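Notebook, September, sim bench
Gripper comparison, pass 2 (linkage gripper, two cameras)

Started 11:45. Continuing from the Nakum build. Same controller as last time, same gains, only the gripper model swapped. The purpose of this pass is to settle whether the linkage gripper is usable on rectangular bar stock before Qistina starts generating the larger set. Valdemar's notes on the parallel-jaw version are in the shared folder under Castow, and I will not repeat them.

Seed 2707 for everything below. Kári asked for one fixed seed across both grippers so the runs can be lined up afterward. The first attempt ignored the seed because the config loader reads it before the override is applied. Moved the override up. Someone should fix this properly in the loader.

Contact settings: friction left at the default for the fingers. Raised solver iterations after the first run showed the pads creeping into the bar at closure. Creep is smaller now but still there when the arm accelerates hard. I would like to know if this is the pad geometry or the solver. The collision mesh for the finger is a convex hull and does not follow the bracket, so I suspect the geometry. Gunhild G. has a decomposed mesh from the Curklow work that may drop in.

Cameras: one close on the gripper, one wide with the table and the arm. The close camera is useful for seeing how the fingers sit on a part, but a large share of its pixels goes to the gripper itself. The wide camera gives context and very little detail at the fingers. Stills from both are pasted in.

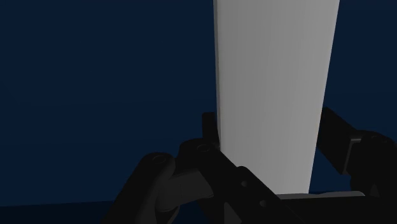
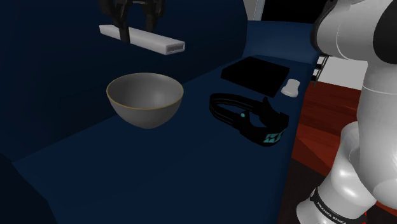
First: close camera, fingers either side of the gray block. Second: wide camera, white bar in the gripper with the bowl below.

Notes on the close camera. Black gripper on dark navy is a poor choice. The edges of the links are hard to pick out and the segmentation check kept merging the finger with the body. Try a lighter backdrop, or put a fill light low on the left. Also worth moving the camera back a little, as a tall part runs out of the top of the view and the upper end cannot be checked at all.

Notes on the wide camera. Part pose is readable, including the tilt of the bar. The open end of the tube resolves well enough to tell which way it faces. Arm takes up most of the right side. Rotating the camera toward the left of the table should help, but then the extrinsics have to be redone for both grippers or the comparison is worthless.

Grip itself: holding the bar off-center gives a moment that the pads have to carry. Slip threshold in the monitor is set too tight for this and reports an event on nearly every lift. Loosened it for the rest of the session and logged the old value in the config comment. With the parallel jaw this did not come up, but Valdemar was gripping closer to the middle, so the two sets are not comparable on slip yet.

Controller: no change planned. Jõgi's impedance mode was enabled for one run by mistake. Discarded that run – the closing force was lower and would have skewed the table.

To do:
Rerun the parallel jaw with the off-center grasp, same seed.
Get the decomposed finger mesh from Gunhild G.
Change the backdrop color, close camera only.
Ask Kári if the slip threshold should be per gripper or shared.
Loader fix for the seed override.

Stopped at the mesh question. Config is committed on my branch and has not been merged.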